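Countertop scrap bins – your questions

Quick answers, updated in March. Ask if yours isn't here.

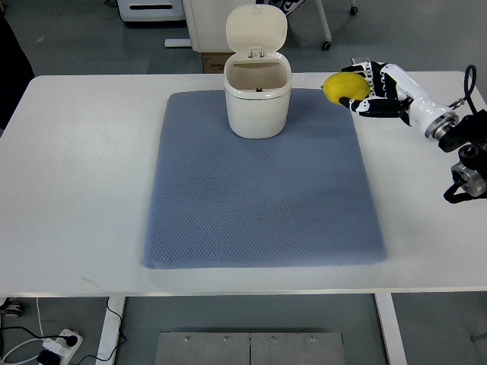

What can go in it?
Fruit and veg scraps, coffee grounds, tea leaves, eggshells. No meat, no oil, no stickers off the fruit please.

Can I put citrus in?
Yes. Lemons and oranges are fine, just cut them up first. A whole one takes ages to break down in the heap and hogs the space.

Do I need a liner?
Up to you. Paper ones only. Newspaper works too, 2 sheets folded over.

It smells. Help?
Empty it more often. Every other day in summer. Rinse, dry with the lid open overnight, bit of baking soda in the bottom.

Fruit flies?
Keep the lid shut between uses. Peels can go in the freezer untill you're ready to take them out.

Why put a mat under it?
Drips. Coffee grounds mostly. Any wipeable mat will do – shake it off in the sink, wipe, done.

Will lemon juice mark my counter?
Painted or laminate, usually not if you wipe it up. Marble, yes, it can etch. Use the mat.

Can I wash the bin in the dishwasher?
Depends on teh bin, check the bottom. Otherwise warm water and dish soap.

Where do I empty it?
Your own compost, or the Muteo drop-off, open till 6 pm. Ask for Kazimiera Ostrowski if the gate's locked.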